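Forum > Outdoor Cooking > Smokers and Fuel > Lumpwood or briquettes for a long shoulder

gevberg_smoker
March 27, 2024
Pork shoulder, bone in, 11 hours planned at 110°C in a bullet smoker. I have been using Zurgate briquettes with a water pan. Temperature is steady but there is a lot of ash by hour 9 and the lower vents need clearing. Would lumpwood be better, or is it a vent problem?

plollora
Lumpwood leaves less ash but the piece size varies, so the burn rate does too. For anything over six hours I would stay with briquettes and fit a second grate, turned 90 degrees to the first. Ash still falls through and the small pieces stay up.

cuesta_coals
Disagree. Graded lumpwood holds temperature perfectly well if you pack it by hand. Large pieces at the bottom, small ones in the gaps, 2 lit pieces on top, all vents a quarter open. I had no vent trouble last July on a 36-hour weekend with three joints.

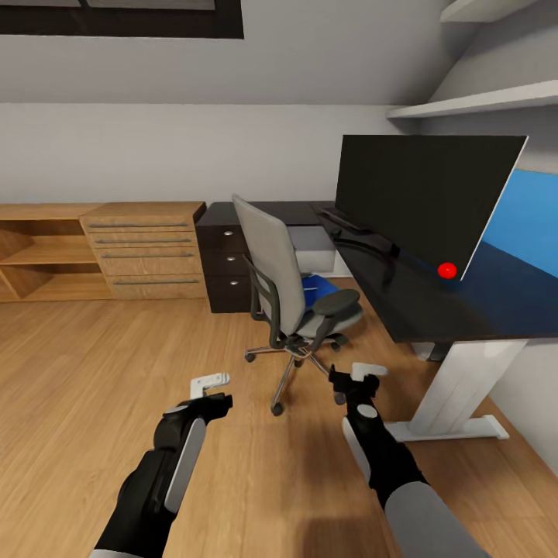 Storage matters more than either of you are allowing for. Charcoal takes up moisture from the air, and damp fuel burns cooler and needs more air to hold the same temperature. Mine used to sit in an open bag in the shed. It now goes indoors in sealed tubs. If you are keeping fuel in the house, a closed drawer like those in the sideboard is a better place for wood chunks than open cubbies, as they shed bark and dust everywhere.

plollora
Packing by hand works for you because you sort the bag first. Most people tip it in. Agreed on damp fuel, though I doubt it explains the ash.

gevberg_smoker
Bag was new and sealed. I will try the second grate first, then a graded lumpwood, same joint weight both times.

Comments

Macarena Aranda
The second grate fixed this for me. Tap the legs every few hours as well.

oak_and_ash
Check the water pan is not dripping on the coals. Wet ash sets hard in the vents.

cuesta_coals
Still say lumpwood.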